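Austra Sproģis looks after the two-arm kitchen cell at Drarka, and most of her week goes to its simulated twin. "The arms on the real bench get the same settings file," she says. "If the file is wrong, I want to find out in the simulator."

Her setup order is fixed: counter height first, then the arm bases, then the overhead camera, then the lights. A grip offset of 2 mm is enough to send a job back to her.
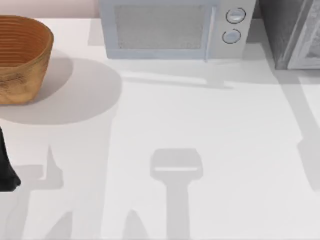
Each change is followed by 125 resets with the arms returned to their start pose. Sproģis logs the joint angles and compares them with the last accepted set. "I don't tune the grippers until the bases agree. You end up correcting the same error twice."

The worst fault came in September, when one gripper began closing late. She replaced the finger model and saw no change. The cause was a controller delay entered in the wrong units. Finding it took up to 800 resets.

Revision 329 of the file is now in use. She has asked Anum Lodhi, who services the real arms, to send wear readings from the finger pads after every pad change.

"Friction is the value I trust least," Sproģis says. "It gets checked again on 13 February 2020."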